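Clillametti 二指グリッパー、ひと夏使ってみた感想

結論を急ぐ人のために書いておくと、買って後悔はしていない。ただし買った直後の二週間については、かなり後悔していた。

うちの机には前から小型の六軸アームが載っていて、先端にはおまけで付いてきた樹脂の爪が付いていた。洗濯ばさみよりは賢く、割り箸よりは不器用という代物で、消しゴムはつかめるが、薄いものになると机をひっかくだけだった。そこで8月に入る前に、Detutisの Clillametti を取り寄せた。電動の二指グリッパーで、指は黄色いやわらかめの樹脂。手首カメラ用の台座がはじめから付いている。注文先は Beltrán という通販で、ここの梱包についてはあとで文句を言う。

箱の中身
本体、指が二組、手首カメラの台座、ケーブル一本、六角レンチ、それと説明書。説明書は四か国語で、日本語のページには「指を恐れずに締めます」と書いてある。意味は締付トルクの章まで読むとわかる。わかったところで、トルクの数値は英語のページにしか載っていない。

替えの指が最初から入っているのは正直ありがたい。消耗品を別売りにして三か月後に品切れにする会社をいくつも見てきたので、ここは素直に褒めておく。なお、箱そのものは角がひとつ潰れて届いた。Beltrán は緩衝材の代わりに自社のカタログを丸めて詰めてくる。読めということなのだろう。読んだ。欲しいものが二つ増えた。

取り付け
ねじ4本。ここまでは十分で終わる。問題はケーブルで、付属品は280ミリしかない。うちのアームは肘を伸ばすとこの長さでは足りず、最初の晩は、手首を回すたびにコネクタが抜けて指が開いた姿勢のまま固まるという現象を、通信エラーだと思って調べていた。ログを読み、ファームウェアを入れ直し、フォーラムに長文を書き、投稿ボタンを押す直前に、ぶらんと垂れたケーブルが目に入った。長文は消した。延長ケーブルは手持ちがあった。

ソフト
制御には Stornar という専用アプリを使う。これが評価の分かれるところで、私の中でも分かれている。

いいところ。指の開き幅と把持力をスライダーで動かすと、その場で指が追従する。子どもでも五分で覚えるし、大人は五分では済まずに三十分遊ぶ。動作の記録も簡単で、手で動かした軌道をそのまま名前を付けて保存できる。

よくないところ。その名前に日本語を使うと、保存はできるのに読み込めない。「財布1」と付けた軌道はいまもどこかに眠っている。それから、設定画面の「やさしくつかむ」と「軽くつかむ」の違いがわからない。サポートに問い合わせたところ、担当の Shafiq Pathirana さんから丁寧な返事が来て、「やさしく」は閉じる速さ、「軽く」は力の上限を指すという。なるほど、と思って画面を見直したが、やはりそうは読めない。次の版で直すと書いてあった。待っている。

つかめるもの、つかめないもの
ここからが本題。夏のあいだに記録された開閉回数は3373回で、これは Stornar が勝手に数えてくれている。自慢になるかどうかは知らない。

マグカップ、スポンジ、単三電池、このあたりは最初から問題なし。ピンポン球もよく持つ。指がたわむので、位置が少しずれていても向こうから収まってくれる感じがある。前の爪では、ずれた分だけ相手が台の端まで転がっていった。

卵は試した。一個目は「やさしく」にして割った。先ほどの返事をもらう前の話である。二個目は「軽く」にして無事だった。一個目は卵焼きになった。

布は得意と言っていい。ふきんの端をつまんで持ち上げるのは、見ていて気持ちがいいくらいだ。たたむほうはまだ教えきれていない。持ち上げて、ためらって、落とす。私の洗濯物に対する態度とだいたい同じである。

苦手なのは平たくてつるつるしたもの。カード一枚をじかに台に置くと、指先が上を滑って終わる。台の縁まで押していって、はみ出たところを挟むという手はある。ただ、それをやらせるには軌道を自分で作り込まなければならず、製品の手柄か私の手柄かという話になる。財布くらいの厚みがあればだいぶ楽になるが、開いたままだと途端に機嫌が悪い。表と裏が別々に動くものを二本の指で扱うのだから、まあ、無理を言っているのはこちらのほうだ。

手首カメラからの見え方も気になる人がいると思うので、二枚置いておく。
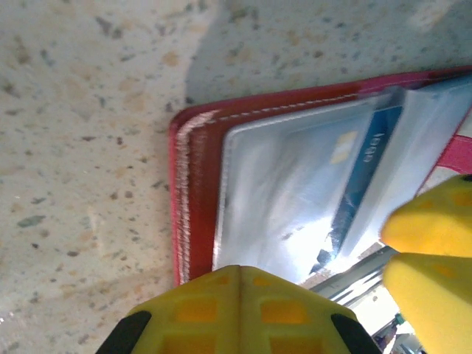
開いた赤い財布。透明なカード入れのところで光が白く飛んでいる。 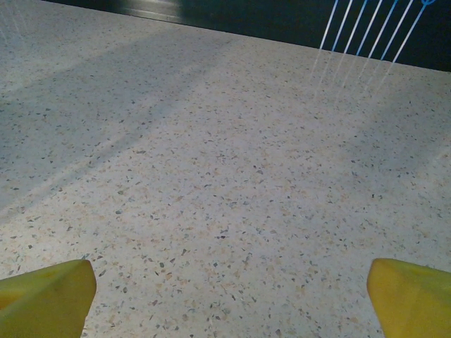 照明には早めに手を入れたほうがいい。私は最初、天井灯だけで済ませていて、つやのあるものを相手にすると検出がころころ変わるのに悩まされた。横から弱い光を足して、カメラの露出を固定にしたら、だいぶ落ち着いた。露出固定の項目は Stornar の「その他」の中の「詳細」の中の「その他」にある。書き間違いではない。その他が二回出てくる。

柄のある天板も、思ったより影響した。模様の細かいところに小さな部品を置くと、私でも探すのに時間がかかるのだから、カメラを責めるのは気の毒というものだ。無地のランチョンマットを敷くと楽になる。ただし薄いマットは指先に引っかかって一緒に付いてくるので、四隅をテープで留めること。私はこれで電池を三本、床に落とした。

音について。閉じるときに「ジー」と鳴る。昼間は気にならない。夜中の一時に連続動作をかけると、隣の部屋からでも気になる。気になった人から、翌朝、静かな口調で指摘を受けた。以来、連続動作は夕食までと決まっている。

指の減りは思ったより遅い。ひと夏使って、先端が少しつるっとしてきた程度で、替えの一組はまだ袋の中だ。研究室で同じものを使っている Chih-ming Kan さんは、もう二組目に入ったと言っていた。ただあちらは一日中ねじを拾わせているそうなので、うちのふきん中心の生活とは比べようがない。替えの指だけを買うと一組1580円。送料は別で、カタログは無料で付いてくる。

どういう人に向くか。すでにアームを持っていて、付属の爪に見切りをつけたい人なら、買っていいと思う。これから一式そろえる人は、先にアームの肘を伸ばした長さを測り、ケーブルを一緒に注文すること。家事を任せたくて検討している人には、もう少し待つように言いたい。うちでは台の上の財布を動かすのに、準備を含めて午後が半分なくなった。手でやれば一秒である。

星は五つのうち四つ。減らした一つはケーブルの分で、日本語の軌道名が読めるようになっても戻すつもりはない。いまは靴下を試しているところで、片方だけならつかめる。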